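제본방 노트, 6월 일요일
풀이 안 마르는 날에 한 일들, Osagie 주문 중간 점검
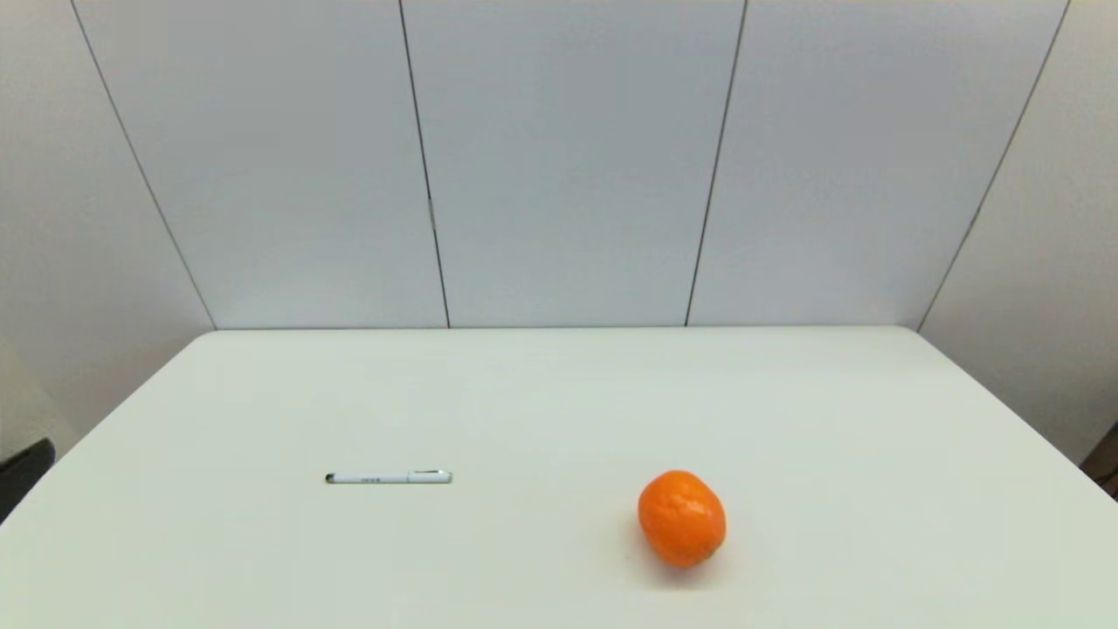 흰 상판 위의 펜과 오렌지.

아침부터 습하다. 문 열자마자 종이 냄새가 확 올라오길래 오늘은 풀 쓰는 일은 글렀구나 싶었는데, 그래도 와 버린 김에 할 수 있는 데까지 하기로 했다. 지난번에 노트를 너무 띄엄띄엄 적어 놔서 내가 쓴 걸 내가 못 알아봤다. "등 B로, 저번처럼"이라고 돼 있던데 저번이 언제고 B가 뭔가. 그래서 오늘은 좀 길게 쓴다. 이어서 작업할 사람도 읽을 거니까!

우선 Osagie 건부터. 총 52권, 실로 매는 무지 노트, 등은 둥글리지 않고 평평하게, 표지는 진회색 천. 한 권에 접지 여덟 개, 접지 하나에 넉 장씩 접어 넣는다. 본문지는 여분 포함해서 1,728장 받아 놨고, 계산해 보면 예순네 장이 남는데 이게 두 권 분량이다. 그러니까 두 권까지는 망쳐도 된다는 얘기인데, 이미 접는 단계에서 꽤 버렸다(내 탓이다, 뒤에 적음). 한 권은 아예 없는 셈 치는 게 마음 편할 것 같다.

종이는 Groltberg 미색. 처음 써 보는 종이인데 손에 닿는 느낌은 정말 좋다. 살짝 까슬하고, 넘길 때 소리가 낮고, 잉크도 별로 안 번진다. 문제는 결이다. 포장지에는 긴결이라고 붙어 있는데 한 묶음이 암만 접어도 접은 자리가 지저분하게 일어나길래 이상해서 한쪽 귀퉁이를 적셔 봤더니 말리는 방향이 반대였다. 다른 묶음은 멀쩡하고 그것만 그렇다. 귀퉁이를 조금 잘라서 물을 한 면에만 바르면 결과 나란한 축으로 도르르 말리는데, 그거 하나 하는 데 일 분도 안 걸린다. 그 일 분을 안 해서 접지 한 무더기를 날렸다. 앞으로 묶음 뜯을 때마다 귀퉁이 시험부터 할 것. 시험한 묶음은 띠지에 연필로 화살표를 그려 놨다. 화살표가 결 방향이다. 화살표 없는 건 아직 모르는 종이니까 그냥 쓰지 말 것.

결이 거꾸로인 묶음은 따로 빼서 선반 맨 아래에 눕혀 뒀다. 아깝긴 한데 반으로 잘라서 작은 수첩으로 만들면 오히려 결이 맞는다. 수첩 만들고 싶은 사람 있으면 가져가도 된다. 다만 재단할 때 치수부터 정하고 자르기. 대충 반 자르고 나서 생각하면 꼭 모자란다(경험담).

접지 얘기. 뼈칼로 한 번에 세게 누르는 것보다 가운데에서 양쪽으로 나눠 두 번 가볍게 미는 쪽이 훨씬 깨끗하다. 이 종이는 특히 그렇다. 세게 밀면 접힌 선 옆이 번들번들해지는데 불빛에 비스듬히 보면 너무 티가 난다. 얇은 종이 한 장 대고 밀면 번들거림이 없어진다. 귀찮아서 처음 몇 권은 그냥 했고, 그 몇 권은 결국 내가 가져야 할 것 같다. 넉 장을 한꺼번에 접으면 안쪽 장이 밀려 나오는 건 어쩔 수 없고, 이번 주문은 앞마구리를 재단하니까 상관없다. 다음에 재단 안 하는 책을 할 때는 한 장씩 접어서 끼우자.

접은 건 묶어서 눌러 둔다. Skolau 프레스가 비어 있어서 그걸 썼는데, 이 프레스는 왼쪽이 먼저 물린다. 예전부터 그랬던 것 같은데 오늘에야 제대로 봤다. 손잡이를 끝까지 돌리면 왼쪽은 꽉 조이고 오른쪽은 종이 한 장이 들락날락한다. 나사축에 기름을 조금 먹이고 위판을 풀었다가 다시 맞췄더니 나아지긴 했는데 완전히 잡히지는 않았다. 당분간은 오른쪽에 회색 판지 한 장을 괴고 쓰세요. 판지는 프레스 옆에 끼워 놨고 "괴는 판"이라고 써 놨으니까 표지 싸개로 써 버리지 말 것, 제발. 지난번 괴는 판은 누가 표지로 만들었다. 아주 예쁜 책이 됐더라.

구멍 뚫기. V자 받침에 접지를 펼쳐 얹고 송곳으로 찌르는 보통 방법이다. 본을 하나 새로 만들었다. 예전 본은 구멍이 하도 넓어져서 매번 조금씩 다른 데를 찌르게 된다. 새 본은 두꺼운 판지에 머리 쪽을 표시하려고 한쪽 모서리를 잘라 놨다. 잘린 모서리가 머리다. 접지도 머리를 맞춰서 쌓아 놓고, 뚫은 다음에도 뒤집지 말고 그대로 쌓는다. 이거 한 번 뒤집히면 맬 때 구멍이 어긋나는데, 미세하게 어긋나서 거의 끝까지 가야 알아챈다. 그럼 다 풀어야 한다. 나는 오늘 한 권 풀었다. 커피 한 잔 마시고 와서 다시 맸다.

실은 마사 중간 굵기. 밀랍을 먹여야 하나 말아야 하나로 예전에 말이 많았는데, 나는 먹이는 쪽이다. 단, 적게. 밀랍 덩어리에 두 번 긋고 손가락으로 쭉 훑어서 따뜻하게 해 주면 충분하다. 많이 먹이면 구멍 가장자리에 하얗게 끼고, 등에 풀칠할 때 그 자리만 풀이 안 먹는다. 오늘 맨 것들은 전부 두 번만 그었다. 실 길이는 접지 높이에 접지 수를 곱하고 한 팔 더. 한 번에 다 끼우려고 하면 엉키니까 중간에 한 번 잇는 걸 추천한다. 매듭은 책 안쪽 말고 등 쪽으로 나오게. 안쪽에 매듭이 있으면 쓰는 사람이 꼭 만지작거리다가 푼다.

매는 속도는 이제 꽤 붙었다. 처음 한 권이 제일 오래 걸리고 그다음부터는 손이 알아서 간다. 라디오 켜 놓고 4시간을 맸는데 시간 가는 줄 몰랐다. 다만 뒤로 갈수록 실을 점점 세게 당기고 있었다. 앞에 맨 것과 나중에 맨 것을 나란히 세워 보면 등 두께가 다르다! 세게 당긴 쪽이 얇고 단단한데, 그게 좋은 게 아니라 구멍이 찢어지기 직전이다. 접지 펼쳐서 안쪽 구멍이 길쭉하게 늘어난 게 보이면 너무 당긴 거다. 당기는 방향도 중요해서, 꼭 등과 나란하게, 실이 가는 방향으로만. 위로 당기면 종이가 칼처럼 잘린다. 아는 얘기인데도 피곤하면 잊는다. 한 시간에 한 번은 일어나서 손목을 돌리기로.

무게도 재 봤다. 표지까지 씌운 견본이 514그램이다. 생각보다 묵직하다. 주문하신 쪽에서 가방에 넣고 다닐 노트라고 했었는데 이 무게면 좀 부담스러울지도 모르겠다. 표지 판지를 한 단계 얇은 걸로 바꾸면 줄기는 하는데, 그러면 천이 마르면서 당기는 힘에 판지가 휜다. 견본 하나를 얇은 판지로 만들어서 며칠 두고 보는 중이다. 지금 상태로는 살짝 바깥으로 휘어 있다. 안쪽에 면지를 붙이면 반대로 당겨 주니까 돌아올 거라고 기대하는데, 이 날씨에 면지를 붙이고 싶지가 않다.

그래서 풀 얘기. 이게 오늘의 제일 큰 골칫거리다.

밀가루풀은 어제 쑨 게 남아 있었는데 냄새가 이미 시큼해서 버렸다. 더운 계절에는 그날 쓸 만큼만 쑤자. 냉장고에 넣어도 이틀이면 묽어진다. 새로 쑨 건 가루 하나에 물 다섯, 약한 불에서 계속 젓다가 투명해지면 조금 더. 다들 투명해지는 순간에 불을 끄는데 거기서 조금 더 저어야 힘이 생긴다. 식힌 다음 체에 두 번 내렸다. 한 번 내린 것과 두 번 내린 것의 차이는 얇은 종이 붙일 때 바로 보인다. 체는 쓰자마자 찬물에 담가 둘 것. 뜨거운 물 말고. 굳은 풀이 낀 체를 이쑤시개로 파는 짓은 다시는 안 하고 싶다.

등에는 밀가루풀만으로는 불안해서 Stokar 흰 풀을 섞는다. 반반으로 섞어 본 것, 흰 풀을 조금만 넣은 것, 흰 풀만 바른 것, 이렇게 자투리 접지에 발라서 줄에 걸어 두었다. 흰 풀만 바른 건 빨리 굳는데 구부리면 뚝 소리가 난다. 반반은 구부릴 때 편하고 등이 잘 펴진다. 조금만 넣은 건 아직도 끈적끈적해서 판단을 못 하겠다. 마른 날에 다시 봐야 할 것 같고, 지금으로서는 반반으로 간다. 섞을 때 흰 풀을 밀가루풀에 넣지 말고 거꾸로, 흰 풀에 밀가루풀을 조금씩 넣으면서 풀어 줘야 덩어리가 안 진다.

마르는 시간은 평소의 두 배는 잡아야 한다. 아침에 바른 게 오후에도 손가락에 묻어난다. 선풍기를 틀면 겉만 마르고 속은 그대로인 데다 한쪽으로 휘니까 직접 쐬지 말고 벽 쪽으로 돌려서 공기만 돌게 했다. 사이사이 흡수지를 끼웠고 한 시간마다 갈았다. 흡수지가 모자라서 헌 신문지를 쓸까 하다가 참았다. 예전에 신문지를 끼웠다가 면지에 글씨가 거꾸로 찍힌 책이 아직도 책장에 있다(부동산 광고였다). 쓴 흡수지는 버리지 말고 펴서 널어 두면 다시 쓸 수 있다.

천 배접도 하려다 말았다. 천에 얇은 종이를 대서 풀이 배어 나오지 않게 하는 작업인데, 배접판에 붙여 놓고 팽팽하게 말라야 끝나는 일이라 오늘 같은 날 하면 내일도 축축할 거다. 미리 배접해 둔 천이 조금 있어서 그걸로 표지 몇 개만 쌌다. 진회색 천이 생각보다 먼지를 잘 탄다. 손에 묻은 풀이 천 위에 닿으면 마르고 나서 허옇게 남는데 젖은 수건으로 문지르면 더 번진다. 마른 다음에 부드러운 솔로 살살 터는 게 그나마 낫다. 쌀 때는 천 겉면 아래에 깨끗한 종이를 깔고, 한 면 할 때마다 그 종이를 갈기. 아깝다고 뒤집어 쓰지 말기. 오늘 뒤집어 썼다가 하나 버렸다.

모서리 처리는 두 가지를 해 봤다. 그냥 사선으로 자르고 접는 것과, 조금 남겨서 손톱으로 눌러 넣는 것. 판지 두께의 한 배 반 정도를 남기고 사선으로 자르는 게 제일 안정적이다. 딱 맞게 자르면 모서리 끝에 판지가 살짝 보이고, 많이 남기면 뭉툭해진다. 한 배 반짜리 얇은 자투리 자를 하나 만들어서 모서리에 대고 자르니까 매번 잴 필요가 없다. 서랍에 넣어 뒀다. 이런 작은 도구 만드는 게 책 만드는 것보다 재미있을 때가 있어서 큰일이다.

칼날. 재단기 말고 손칼. 판지 자를 때는 아끼지 말고 갈아 끼우자. 무딘 날로 여러 번 그으면 단면이 비스듬해지고, 그 위에 천을 싸면 책 모서리가 기울어 보인다. 다 쓴 날은 뚜껑 있는 깡통에. 깡통이 거의 찼으니 다음에 새 통을 하나 만들어야 한다.

가름끈 색은 아직 못 정했다. 후보는 밝은 회색, 벽돌색, 짙은 초록. 나는 벽돌색이 좋은데 Osagie 쪽에서 너무 튄다고 할 것 같다. 세 가지 다 견본에 끼워서 보여 주기로 했다. 끈 끝은 사선으로 자르고 풀을 아주 살짝만 찍어 두면 올이 안 풀린다. 길이는 책 대각선보다 손가락 두 마디 길게. 짧으면 정말 쓸모가 없다.

머리띠는 이번에는 기계로 짠 걸 붙이기로 했는데 솔직히 좀 서운하다. 손으로 뜨면 한 권에 한 시간씩 더 걸리니 이 수량에는 무리다. 그래도 견본 한 권은 손으로 떠 볼 생각이다. 누가 시킨 건 아니고 내가 하고 싶어서. 실은 흰색과 회색 두 가닥.

다음에 할 일 적어 둠.

등 풀 반반 섞은 것 다시 구부려 보기. 끈적한 쪽도 말랐는지 확인.
얇은 판지 견본이 더 휘었는지 보기. 휘었으면 판지는 원래대로.
Groltberg 나머지 묶음 귀퉁이 시험. 반대로 말리는 게 또 나오면 종이 가게에 전화.
Skolau 프레스 위판 다시 맞추기. 둘이서 해야 함, 무겁다.
배접은 비 그치고 나서.
마사 실 주문. 지금 타래로는 끝까지 못 간다.
밀랍은 충분함.

프레스에 물려 둔 건 내일까지 풀지 말아 주세요. 맨 위에 연필로 "아직"이라고 쓴 종이를 얹어 놨다. 흡수지 갈 때만 살짝 풀고, 다시 조일 때 오른쪽 판 빠졌는지 꼭 보기.

체는 찬물에 담가 놓고 간다. 내일 먼저 오는 사람이 헹궈 주면 고맙겠다.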